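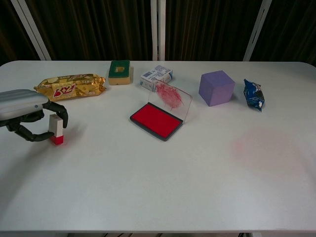

Fig. 1. White tabletop, brown curtain.

LIVING WITH CATS, Unit 3: Scent, Territory and the Multi-Cat Home
Instructor: Beatriz Sampaio
Handout revised February 12, 2018

Welcome back! Last unit was all about eyes and ears, and I know several of you went home and spent the evening watching whiskers. Wonderful. Now we get to my favorite part of the course, the nose. If you take only one idea home from this unit, take this one: your cat lives in a house made of smells, and you've been rearranging the furniture in it without knowing.

1. The nose itself

The number you'll see most often in popular books is 200 million scent-sensitive cells in a cat's nose. You and I have a small fraction of that. I don't want you to memorize the number (books disagree, and it depends who counted and how), but I do want you to think about what it means when you open a new bottle of floor cleaner.

Cats also have a second smelling system, the vomeronasal organ, which sits above the roof of the mouth. When your cat sniffs something, lifts the upper lip and then holds that odd, half-open, slightly shocked face, air is being drawn up toward that organ. The term is the flehmen response. Horses do it too, and goats, and if you've never seen a goat do it please look it up tonight!

2. Where the scent comes from

Cats have scent glands in these places:

- cheeks and the corners of the mouth
- chin
- forehead, in the thin-haired patch between eye and ear
- base of the tail
- between the toes and around the paw pads

So when a cat rubs its face on the door frame, your shin, the corner of a laptop or another cat, it is leaving scent behind. Rubbing on people and on familiar cats seems to build up a shared group smell. It's friendly. I like to call it signing the guest book, though you won't find that in the reading.

Scratching does several jobs at once. It pulls off the old outer sheath of the claw, it stretches the back and shoulders, it leaves a mark other cats can see, and it leaves scent from the paws. This is why scolding a cat for scratching goes nowhere. You can move scratching to a better spot, but you can't remove it from the cat.

Urine marking is the one everyone asks about. A marking cat usually stands, tail up and often quivering, and sprays backward onto something vertical. A cat that squats and leaves a puddle on the bath mat is a different case, and the first stop for that cat is the vet. Please underline that. Straining, frequent trips, crying in the box or passing no urine at all is an emergency, especially in males.

3. Territory indoors

Think of three zones, from the inside out.

Core area: where the cat sleeps, eats and feels safe. In a small apartment this may be one armchair.
Home range: everywhere the cat goes in a normal day.
Edges: doors, windows, the hallway where the neighbor's dog can be heard.

Facial rubbing tends to turn up in the core. Spraying tends to turn up at the edges, or anywhere the cat feels squeezed. If your cat has suddenly started marking under the front window, go and look out of the front window. There is very often another cat on the other side.

Cats that get along will also time-share. One has the sunny sill in the morning, the other has it after lunch, and they never argue about it. You can live with two cats for years and miss this completely! Try the map exercise at the end and you'll see it.

4. Case notes: Tadodau and Plaltix

These are my own two, so forgive me if I go on a bit. Tadodau was already six when Plaltix arrived as a kitten in September, and I did a good part of it wrong. I was excited, I opened the carrier in the living room, and Tadodau hissed and lived on top of the fridge until the next morning.

We started over. Plaltix got the spare room with her own box, bowls, bed and a scratching post. The door stayed shut. Then, in this order:

a) Blanket swap. Each cat got a piece of bedding the other had slept on, placed near (never under) the food bowl. Tadodau hissed at the blanket the first time. By the fourth swap he walked past it to get his dinner.

b) Room swap. Plaltix explored the living room while Tadodau inspected the spare room. He rubbed his chin on her scratching post, and I may have cheered.

c) Meals on both sides of the closed door, bowls well back at first, then closer.

d) Meals with the door open and a mesh screen in the gap. Short visits, 20 minutes at most, ending while everybody was still calm.

e) Supervised time together with a toy for each cat.

The whole thing took 40 days. Some pairs need less and some need a good deal more, and the slow cat sets the pace. If either one stops eating, stares without blinking or growls at the door, go back a step and stay there for a while.

They now sleep back to back. They don't groom each other much, and that's perfectly fine. Sharing a bed is already a lot of trust.

5. Setting up a home that smells right

Boxes: one per cat plus one extra, and not all in a row. Three boxes side by side count as one big box to a cat who is being guarded away from them.

Washing: don't launder every bed on the same day. Leave at least one item smelling of home.

Scratching posts: tall enough for a full stretch, steady enough not to wobble, and placed near sleeping spots and by the entrances to rooms. A post hidden in the basement won't get used.

Cleaning up marks: use an enzyme cleaner and skip anything with ammonia in it. Test on a hidden patch first.

After a vet visit: the cat who went comes home smelling of the clinic, and the cat who stayed may hiss at an old friend. Give them separate rooms for a few hours and let the smell fade.

6. Words to know

Allorubbing: two animals rubbing against each other.
Allogrooming: one animal grooming another.
Bunting: pressing or rubbing with the head or cheek.
Flehmen: see section 1.
Pheromone: a chemical signal between members of the same species.

7. For next time

Draw a floor plan of your home. It doesn't need to be pretty. Over one week, mark every rub (R), scratch (S) and nap (N) you happen to see, with a different color for each cat. Laaksonen's map from the last group had more than 100 marks on it and showed a time-share on the stairs that the family had never noticed, so do include the stairs.

If you don't have a cat, borrow one! Sakerex, the big gray tom at my sister's house, has been mapped by two students already and is very patient about it.

Bring the map, and bring your questions about kittens, because Unit 4 starts with the first eight weeks.

© 2018 Beatriz Sampaio | Contact the instructor | Back to top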